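Derkholm 园区租户信息沟通会会议记录

打印 | 发送邮件
分享 2 | 评论 33
搜索 请输入关键词 搜索

时间:2019年8月16日,星期五,下午
地点:Major 楼二层会议室
主持:园区运营方综合部
出席:各租户单位代表、运营方综合部、运营方安保部、运营方信息部、Gremetti 公司项目经理 Gergely Virág
记录:租户方轮值记录人
缺席:运营方法务(未请假,议程上有其发言)

说明:本记录由租户方整理,运营方已看过初稿,提出的修改意见凡涉及事实的均已采纳,涉及措辞的未全部采纳。双方说法不一致之处,两种说法都写上。

一、确认上次会议记录

上次会议在四月召开。运营方提出,上次记录第四条“运营方承诺提供书面说明”应改为“运营方表示将考虑提供书面说明”。租户方查了当时的笔记,三家单位的代表都记的是“承诺”。主持人说口头表达难免有出入,没有必要纠缠。最后决定保留原文,在后面加一句“运营方对此表述有保留”。

上次遗留事项共四项。停车场照明已修好。大堂访客机的屏幕已更换。Plonero 系统的数据说明没有提供。访客机里历史记录的清理,安保部说“已经安排”,问由谁操作、清到哪一天,现场没有人能回答。后两项转入本次议程。

二、Plonero 门禁及手机定位功能的情况介绍

Gergely Virág 用幻灯片做了介绍,翻译由综合部同事担任。主要内容如下。

Plonero 是 Gremetti 公司的园区通行产品,包括闸机上的人脸识别、手机应用里的电子通行证,以及一项叫“楼内动态”的功能。“楼内动态”通过手机蓝牙和布在走廊天花板上的接收器,判断某部手机在哪一层、哪一个区域。运营方打算先在 Major 楼试用,再推广到全园区。按运营方的说法,目的有两个:一是应急疏散时知道楼里还有谁,二是根据人流调节空调和照明。

Virág 说,系统采集的是“匿名数据”。有租户代表请他解释,既然疏散时要知道楼里还有谁,数据又怎么会是匿名的。Virág 回答,平时显示的是编号,只有在应急状态下才把编号和姓名对应起来。代表追问,对应表存在哪里,谁能打开,什么叫应急状态,由谁宣布。Virág 说对应表存放在单独的服务器上,应急状态由客户自行定义。

主持人补充,客户就是运营方。

租户方的理解是:编号和姓名之间有一张表,表在运营方手里,什么时候看由运营方决定。这种安排租户方不认为可以叫匿名,要求在书面材料里不要再使用这个词。Virág 说这是公司统一的宣传用语,他需要回去问。信息部的同事表示个人同意改成“编号化”,但不代表部门意见。

关于空调和照明节能,幻灯片上有一张柱状图,没有标注单位,也没有说明是哪栋楼的数据。问起来源,Virág 说来自另一家客户,名称不便透露。租户方请他提供隐去客户名称的原始数据,他说可以申请。会议没有把这张图作为依据,特此写明。

三、试点人数与“自愿”的问题

安保部通报,Major 楼目前已有147人在闸机上登记了人脸,其中33人同时安装了手机应用并打开了“楼内动态”。安保部认为这说明接受程度良好。

几位代表不同意这个结论,意见归纳如下:

登记人脸的时候,前台给出的说法是“旧卡月底停用”。旧卡后来并没有停用,至今仍可刷开。也就是说,这些人里有多少是以为没有别的选择才去登记的,没有人问过。安保部说前台的说法属于“沟通偏差”,已经提醒。

手机应用安装之后,“楼内动态”默认是开着的。有代表当场用自己的手机装了一遍,从安装到进入主界面,没有看到单独的询问页面,开关在“设置—通用—体验改进”下面。Virág 看过之后说,这个版本确实是这样,下一版会调整。问下一版什么时候发布,他说在计划中。

系统请求的手机权限除了蓝牙,还包括通讯录。通行证为什么需要读通讯录,Virág 解释是为了方便邀请访客。代表问,不邀请访客的人能不能不给。他说可以拒绝,拒绝之后应用仍可使用。代表当场试了,拒绝以后应用退回登录页,再次打开又弹出同样的请求。信息部记下了手机型号。

一家做外包客服的租户提出,他们的员工是公司统一要求安装的,员工个人谈不上自愿不自愿。这家单位的代表说得比较坦率:管理层对考勤和工位停留时间感兴趣,运营方的销售人员在续租时也主动提到过可以提供这类报表。

主持人说没有听说过这件事。安保部说没有听说过这件事。Virág 说产品里有一个报表模块,需要另外购买。

租户方要求把以上三句话原样记录。

四、数据存在哪里、存多久

这一项在四月就列过,当时没有答复,这次答复的情况是:

1. 人脸照片。安保部说存的是“特征值”,不存照片。信息部说闸机本地存特征值,后台在登记审核时会留一份照片,审核通过后应当删除。问是否已经删除,信息部说没有权限查看后台,要问 Gremetti。Virág 说删除与否取决于客户的设置。绕了一圈又回到运营方。主持人说会后查。

2. 位置记录。幻灯片上写的是“短期保存”。问短期是多短,Virág 说默认值是1000天,可以改。会场里有人笑了。综合部问能不能改短一些,Virág 说可以,但是改短以后有些分析功能会受影响。租户方提出,疏散用途只需要知道此刻谁在楼里,当天的记录第二天就没有用处,请运营方说明哪一项功能需要更久。运营方没有当场说明。

3. 服务器位置。合同附件写的是“由供应商指定的数据中心”。问具体在什么地方,Virág 说主要在境内,部分运维日志可能会传到公司总部。问运维日志里有没有编号和位置,他说原则上没有。租户代表请他把“原则上”三个字解释一下,他说需要请技术部门书面答复。

4. 第三方。应用的隐私条款里提到“合作伙伴”,没有名单。一位代表把条款打印了出来,在会上念了相关的段落,里面写着可以为“改进服务及其他合理目的”共享信息。租户方认为“其他合理目的”等于没有写。网络安全法要求收集和使用个人信息应当合法、正当、必要,并且明示目的、方式和范围,这份条款在“明示”这一条上就不太站得住。运营方说这要由法务判断。法务缺席。

5. 外部调取。有代表问,如果有关部门或者租户单位的管理层来要某个人的记录,走什么手续。安保部说有关部门依法调取当然配合。租户单位来要的话,“看情况”。记录人问能不能写得具体一些,安保部说目前没有成文的流程,以前监控录像也是这样处理的。

关于第5点有一段较长的讨论。安保部认为监控录像用了很多年,大家都习惯了,现在多一个蓝牙定位性质上没有区别,也没有必要上升到隐私的高度。几位代表认为区别很大:录像要有人坐下来一段一段地翻,定位记录输入编号就能列出一个人几个月里每天去过哪一层、停了多久、和谁同时在茶水间。后者便宜得多,便宜的东西就会有人用。安保部说大家想得太复杂了。代表说四月开会时也是这么答复的。

这一部分没有达成一致,双方意见分别记录。

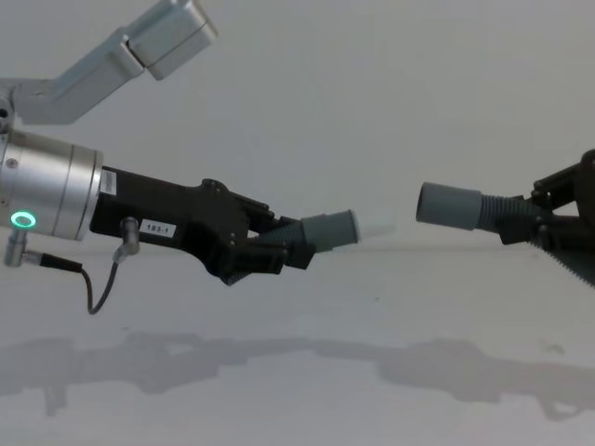

五、合同与费用

综合部介绍,Plonero 的试用阶段不收设备费,Gremetti 免费提供闸机模块和天花板接收器,试用期满后由运营方决定是否采购。

租户方问,供应商为什么愿意免费装这么多东西。Virág 说公司重视本地市场,愿意先投入。代表请运营方把试用协议的正文给大家看一下,主持人说协议有保密条款。代表说保密条款可以理解,至少应当看到数据归属那一条。主持人征求了 Virág 的意见,Virág 表示那一条可以口头说明:试用期内产生的数据由双方共同使用,供应商可将其用于产品改进。

记录人在此说明,“双方共同使用”的说法在之前的任何通知、海报和前台话术里都没有出现过。大堂海报上写的是“您的数据只属于您”。运营方同意撤下这批海报,没有说撤下以后换成什么。

另有代表问,试用如果结束而且不采购,已经采集的数据怎么办。Virág 说按协议处理。问协议怎么规定,主持人说要回去翻。

关于物业费是否会因此上调,综合部说目前没有计划。租户方请求将“目前”二字保留在记录里。

六、租户提出的其他做法

为了避免被说成只会反对,租户方提了几条替代办法,逐条讨论。

疏散清点:各单位每层指定一人,带纸质名单到集合点核对,消防演练时一直这么做,运行正常。安保部说纸质名单经常不更新。代表说名单不更新可以催,每个季度由前台发一次提醒就行,花费也低。安保部同意在下一次演练时把两种方法同时做一遍,对比结果。租户方要求对比的时候有租户代表在场,用同一个起算时间,演练之前不通知哪些人会被抽查。安保部对最后一点不太情愿,后来同意。

空调和照明:用走廊里现有的红外感应器,只判断有没有人,不判断是谁。信息部认为技术上可行,精度会差一些。问差多少,信息部说没有测过。既然没有测过,精度问题暂时不作为反对理由。

通行:保留实体卡,并且不能让刷卡的人绕远路。目前两个入口里有一个已经改成只能刷脸,拿卡的人要走货梯那一侧。安保部说这是为了分流。代表说分流的结果是早上刷卡那一边排队,刷脸这一边空着,看上去更像是催人去登记。主持人答应恢复读卡器,时间另行通知。

访客:访客机不再要求输入身份证号后全部显示在屏幕上,改为遮住中间几位。信息部说可以改,工作量不大。记录人问四月为什么没有改,信息部说四月没有人提单。

七、关于独立检查

租户方提议在推广到全园区之前,找一家和 Gremetti 没有业务关系的机构检查应用、后台和数据流向,报告全文向租户公开。

Virág 表示公司已经通过内部安全审核,可以提供证书。代表问是谁发的证书,他说是公司的质量部门。代表说自己给自己发的证书不作为参考。Virág 说行业里普遍如此。

运营方对检查本身不反对,担心费用和进度。讨论了几种分担方式,没有定下来。综合部提出可以先做一个“简易版”检查,由信息部自己看一遍。租户方认为信息部连后台权限都没有,看一遍也看不出什么,信息部的同事在会上表示同意这个判断。

最后决定先由双方各提一家机构的名字,附报价,下次会上比较。检查完成之前,其他楼不安装天花板接收器。主持人要求把“不安装”改为“暂缓安装”。租户方没有反对,同时请主持人确认,暂缓期间已经运到仓库的接收器也不开箱调试。主持人确认。

八、表决与决定

各项按单位举手,一家一票,运营方和供应商不参加表决。

(1)要求运营方书面答复第四项所列的全部问题。通过,无反对。

(2)“楼内动态”在 Major 楼改为默认关闭,已经打开的用户重新询问一次,没有回答的按不同意处理。通过。有2家单位弃权,其中一家是前面提到的外包客服公司,代表说需要回去请示。

(3)位置记录保存期限改为当日,次日清除。通过。运营方表示“原则接受,具体待技术评估”。租户方对“原则接受”的意见与对“原则上”的意见相同。

(4)运营方不得向租户单位的管理层提供员工个人的位置报表,不论是否收费。通过。外包客服公司反对,理由是各单位内部管理不应由沟通会决定。这一理由记录在案。也有代表指出,报表用的是走廊和茶水间的数据,那是公共区域,沟通会过问并无不妥。

(5)恢复入口读卡器。通过,无反对。

需要说明的是,沟通会的决定对运营方没有强制力,以往的决定有照办的,有拖着的,也有写进记录后就没有下文的。租户方的代表对第(3)项能否落实不抱太大期望,请各单位自己留意手机上的开关。

九、待办事项

运营方综合部:查明试用协议中的数据归属和期满处理条款,形成书面摘要;撤下大堂海报;转告法务下次务必到会。

运营方信息部:取得后台只读权限;核实登记照片是否已删除,附截图;修改访客机的显示方式。

运营方安保部:写出记录调取的流程,包括谁批准、是否通知本人、留不留痕;更正前台关于旧卡停用的说法,并以邮件通知已登记的人;安排疏散对比演练。

Gremetti 公司(Gergely Virág):答复运维日志的内容和去向;提供合作伙伴名单;说明通讯录权限;提供节能图表的原始数据和单位;给出下一版应用的发布时间。

租户方:提出一家检查机构及报价;收集各单位员工的意见,不记名,用纸质表格。

十、其他

有代表反映自行车棚的摄像头对着隔壁单位的更衣室窗户。安保部说是角度问题,散会后去看。

有代表问 Derkholm 的公共无线网络登录时为什么要填写所在公司和职位。信息部说是早年做统计时加上的,现在没有人看这些数据。代表说没有人看就删掉。信息部说要先问一问当初是谁要的。

食堂停售早餐一事不属于本次会议范围,转综合部。

下次会议时间待定。租户方要求在书面答复发出之后再开,以免又听一遍幻灯片。

附件:隐私条款打印件(租户方提供);幻灯片(供应商未同意公开,暂缺)

打印本页 | 用电子邮件发送给同事
分享 2 | 评论 33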